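OK so I finally bought a standing desk and I have opinions. Thread!

I held out for years. My old desk was a door on two filing cabinets (I loved that door) and my lower back was filing complaints every day by lunch.

First thing: measure your elbows. Stand up in the shoes you really wear at home, which for me is no shoes, bend your arms like you're typing, and have somebody put a tape measure from the floor to your elbow. That's your desk height. I guessed mine and was off by a lot.

Second thing: the top matters way more than the motor. Everybody in the reviews is fighting over motors. I spent two weeks comparing a Seveo and a Greleck and the lifting part felt the same to me. The tops did not feel the same AT ALL.

I went with white. My sister said it would show every coffee ring and yes, it does, but the room feels so much bigger now and I just wipe it down at night.
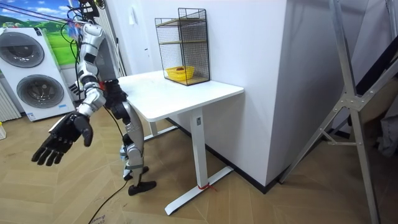
White desk on herringbone parquet. Love this combo so much

Speaking of floors, if you have real wood, put felt under the feet before you load anything on top. I did it after. Do not do it after.

Price, because people keep asking: $592 with delivery. The place in Clarville had a floor model for less but it had a chip in one corner and I knew I'd stare at it forever.

How long do I stand? About 57 minutes at a stretch on a good day, then I sit down and don't feel bad about it. The first week I tried to stand all morning and my feet were so mad at me!!

Get a mat. A squishy one. I went cheap on the first one and it curled up at the edges in July heat, so now I have the thick one from Henriques and it's lovely.

Cables next, because mine are a disaster. Leave enough slack for the tallest setting, I yanked my lamp right off the first time I raised it. If you've got a cable tray you like, please tell me which one, I have 13 tabs open and I'm tired.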